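Canned Food: Frequently Asked Questions
Utodau Pantry Pages
Last looked over in April

We get a lot of mail about cans. Much of it starts with "I read that..." and ends with something we can't find any support for. The answers below are the ones we're willing to stand behind. Where we don't know, we say so.

Does the date on a can mean I have to throw it out?

Usually no. On most shelf-stable cans sold in the US, the date is the maker's guess at how long the food will taste the way they want it to taste. It's a quality date, picked by the people who would like to sell you another can. A sound can kept somewhere cool and dry often outlasts it by a good while. Infant formula is the exception, and there you should go by the date.

That said, we don't buy the opposite story either, the one where canned food lasts "forever." Color fades, texture goes soft, and acidic food slowly works on the inside of the can. Tomatoes and pineapple are the usual letdowns. Beans and plain meats hold up better.
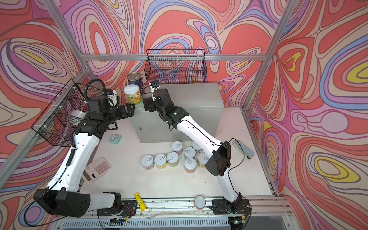 Photo: Herath / Utodau Pantry Pages

Are dented cans safe?

Depends on the dent. A shallow one in the side, away from any seam, is a cosmetic problem and a fair reason to ask for money off. A deep dent you can lay a finger in, or any dent on the top or side seam, goes in the trash. So does a can that bulges, leaks, or spurts when you open it. Don't taste to check. We still get letters recommending the taste test, and it is a bad idea every time.

Surface rust that wipes off is fine. Rust that has pitted the metal is not.

Is canned food less nutritious than fresh?

Less than people assume, and the comparison is often rigged. "Fresh" in these arguments means picked this morning, while the fresh spinach in our refrigerator has generally been there since we had better intentions. Canning does cost you some vitamin C and some B vitamins. Minerals, protein and fiber mostly stay. Some of what leaves the vegetable ends up in the liquid, so if you pour that off you pour it off too.

Salt is the real complaint. Rinsing beans in a strainer gets rid of part of it. How much depends on the bean and the brine, and we would not trust anyone who gives you one figure for everything.

Should I pay extra for the Ginside liners?

Several readers have asked about Ginside, the shelf liner that claims to "protect canned goods from ambient moisture." We put it in one half of a damp basement closet in Rotberg and left the other half bare for 4 months. Both halves got the same speckles of rust on the rims. We can't rule out that it does something over a longer stretch, but the box promises results in weeks. A dry closet would do more, and so would moving the cans.

What's the difference between net weight and drained weight?

Net weight is everything inside the can, including the liquid. Drained weight is what's left in the strainer. A can of fruit marked 400 grams can be a lot of syrup, and the bigger number is the one you'll find on the front, when there is one on the front at all. If the drained weight isn't printed, be a little suspicious, or just drain one and weigh it.

On imported Chinese cans and drinks, look for 净含量, which means net content. It's followed by the figure, normally in grams or milliliters. 西米露 is a sweet sago dessert, so expect sugar.

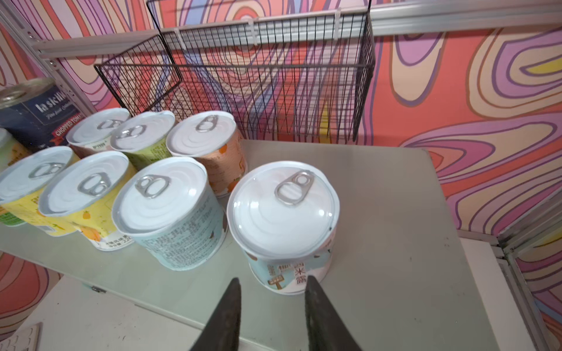

Do pull-tab lids spoil sooner than regular ones?

We've seen this one repeated nearly everywhere and have yet to see a decent source for it. A pull-tab lid has a score line pressed into the metal so that it tears. The score is a thinner spot, so it's fair to say these lids take rough handling less well, particularly if something heavy lands on the rim. Left alone on a shelf, we see no reason to treat them differently.

Don't stack heavy cans in tall towers on top of them. Check that the tab hasn't been bent up in the shopping bag. That's the whole of our advice.

Can I store leftovers in the open can?

You can, overnight, in the refrigerator, and you probably won't come to harm. The food picks up a metal taste, though, especially anything sour. Use a jar or a lidded bowl.

How many cans should I keep for emergencies?

Be careful with any website that answers this and also sells the cans. The charts tend to begin at 2,000 calories per adult per day and multiply up to a number that fills a garage. One kit a reader forwarded to us listed 308 cans for a family, many of them things her kids had never agreed to eat.

Start with what you already cook. Buy an extra couple each trip until you have a few days of meals, then put new ones at the back. Keep a hand opener with them - a plain one, not the kind that needs charging.

Does label color tell me anything about what's inside?

No. Yellow doesn't mean citrus, green doesn't mean organic, and a cartoon doesn't mean it's meant for children or low in sugar. Read the ingredients, which are listed in order of weight. If sugar is second, you're holding candy.

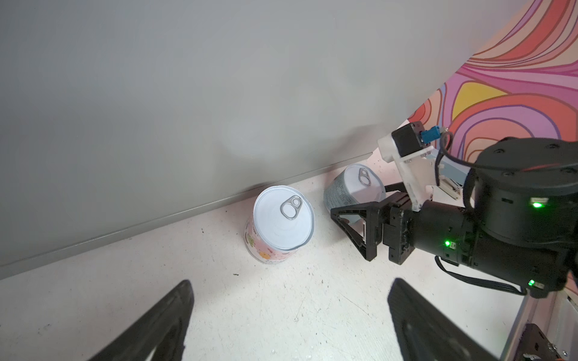

Pink label, cartoon drawings. The ingredients list is the part to read.

Is the lining in cans dangerous?

Many makers have moved away from BPA linings, and "BPA-free" is now on a lot of labels. It tells you what isn't there. It doesn't tell you what replaced it, and companies aren't eager to say. If it worries you, buy tomatoes in glass and don't heat food in the can. We can't give you a firmer answer than that, and we're wary of the people who do.

Can I freeze unopened cans?

Not on purpose. The contents expand and can strain the seams. If a can froze in the car, look at it closely. If it's swollen, toss it. If it looks normal and is still frozen, thaw it in the refrigerator and use it soon. Cream soups will look curdled afterward, and stirring only helps so much.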